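Family & Relationships > Grown-up children and parents

Thread: Has a "family meeting" ever fixed anything for anyone?

kettle_on
Tue 14 November

My sister has decided we're all going to sit down together before Christmas and "clear the air". Me, her, our brother, Mum and Dad. She's been reading about something called the Manalo method, where everybody gets a turn to speak without being interrupted and then the next person has to repeat back what they heard. She's sent us all a worksheet.

I don't want to be the miserable one but I can't see it. Dad has been interrupting people for 71 years. Mum cries if you say the soup needs salt. My brother will agree to anything if it means he can leave sooner. And the stuff my sister wants to bring up is mostly from when we were at school, who got shouted at, who got the blame, who was allowed to give up piano.

Has anybody done one of these? Did it change anything six months on? I'm not asking whether it felt good on the night.

marrowfat
We did it. Felt wonderful on the night. By May my parents had stopped speaking to my aunt, who wasn't even there, over something said in it. Make of that what you will.

Teasel88
Bit unfair to write it off before you've been. Your sister's trying. It takes some nerve to be the one who asks, and in most families the one who asks gets treated as the troublemaker.

kettle_on
Teasel88, I know she's trying. I've told her so. Trying isn't really my question though.

dunmore_lad
What's the evidence for this Manalo thing? I had a look and all I could find was the people selling the worksheets and a page of comments from people who'd bought them. "Transformed our family." How would you know, a fortnight later?

Teasel88
Not everything needs a clinical trial, dunmore. Taking turns to talk is hardly a wild idea.

dunmore_lad
No, and it's hardly worth paying for either. My objection is the promise. If she'd said "let's all have lunch and I've got something to say" I'd have no quarrel with it. Put a name and a worksheet on it and everyone turns up expecting a result, and then whoever doesn't produce the right feelings has failed the exercise.

Jonalyn Sarmiento
I'll give you the other side, using my own name as I always do on here. My brother and I did something like this with our mother, just us two and her, at her kitchen table. No worksheet. She didn't apologise for anything. What she did say was that her own mother used to lock her out when she'd been rude, and that she'd thought she was being soft with us by comparison. I was 28 and I had never heard that. I can't say it mended things. I do ring her more.

marrowfat
That's a decent outcome, to be fair. But I notice it was three people and not five.

Jonalyn Sarmiento
Yes, I think that matters a lot. I wouldn't have done it with my stepdad in the room.

pipistrelle
kettle_on, what does your mum want? You've told us what your sister wants and what your dad's like and nothing about her apart from the soup.

kettle_on
Fair. I don't know. She said "whatever you all think is best", so either she hates the idea or she's been waiting years for it. With Mum those sound the same.

pipistrelle
Then ask her before the day, on her own. If she's dreading it you've got your answer and you can take that to your sister without it being you against her.

Hobbler
We used one of those phone apps instead, Kiltetti. You all log how you're feeling and it sends the family a weekly summary. My son set it up. My wife put "fine" every day until he gave up. I put "fine" most days as well. So now there's a written record of us being fine.

dunmore_lad
Hobbler, best post of the thread.

Teasel88
See, I'd say that proves my point. You need to be in the same room.

dunmore_lad
How does it prove that? They live in the same house, don't they? They were in the same room already.

Hobbler
Same sofa, most nights.

kettle_on
Can I ask the ones who think it's worth doing: what would you have counted as it not working? Whatever happens, somebody says it was a start. If there's a row, it's all come out at last. If there's silence, people are processing. I can't get my sister to tell me what a bad result would look like, and that's what makes me suspicious.

Teasel88
A bad result is people being crueller to each other than before. I'd have thought that was obvious.

marrowfat
And we got it.

Teasel88
Yes, and I'm sorry, but one family falling out doesn't mean they all will.

marrowfat
Nor does one family ringing each other more. No offence, Jonalyn.

Jonalyn Sarmiento
None taken. I said I couldn't claim it mended anything.

kettle_on
Update for anyone still following. I rang Mum. Took pipistrelle's advice and just asked. She went quiet and then said she'd rather have each of us over separately, as she can't think when we're all in. She also said Dad has already told my sister he's "got nothing to hide", which in our house means he's preparing a speech. I've passed on the first part to my sister and kept the second to myself. She's not pleased. She says separate visits is how we've always done it and it's why nobody knows anything about anybody. I don't have a good reply to that. She might be right.

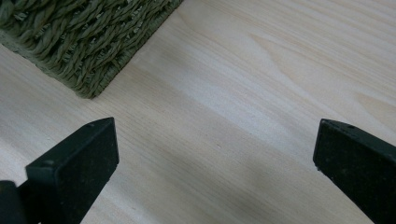

pipistrelle
She might be, but your mum's told you what she can manage and I'd go with that. Your sister can have her big meeting with you and your brother if it's the sharing that matters to her. It doesn't all have to go through your parents.

dunmore_lad
Agree with that. Siblings comparing notes is worth more than getting a confession out of Dad anyway. You each had different parents, in a way, depending on when you came along.

Teasel88
I still think she'll regret not having everyone together while she can. That's the last I'll say on it.

kettle_on
You may be right too. I've said I'll go round to Mum's on my own first and see. My brother has replied to the family chat with a thumbs up, and neither of us can tell which message it's meant for.

Hobbler
Sounds like he's fine.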